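Tindall open evening, robotics club - quick notes

Wednesday, August 8, 2018. Got there late, bus. Room 7, up the back stairs, fans going, maybe five kids still at the screens.

Marwa Radwan runs it. Club is in its second year, students do everything in simulation first. Team names on the whiteboard: Travar and Trunder. Went with Trunder, seat was free.

Their task this month is sorting small things on a table with a two-armed robot. Ryan Stockdale drove, Rawan Sfeir read the script out loud as it ran. Red ball in the bowl, left gripper down at the rim, yellow cylinder still lying out in the open. Lots of talk about wether the right arm should go for the cylinder or wait its turn. Rawan says wait. Ryan wants both moving at once - faster, but he had two arm crashes last week.

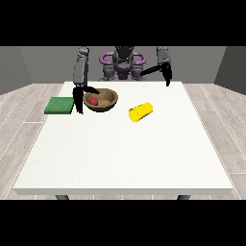
Talking to the students

Asked what's hard. "Rims," said Ryan. Fingers catch on the edge of things. They log every try, run number 1512 was on the wall with a smiley on it.

Next demo is in March. Will go back, earlier bus, and see Travar's teh right way round.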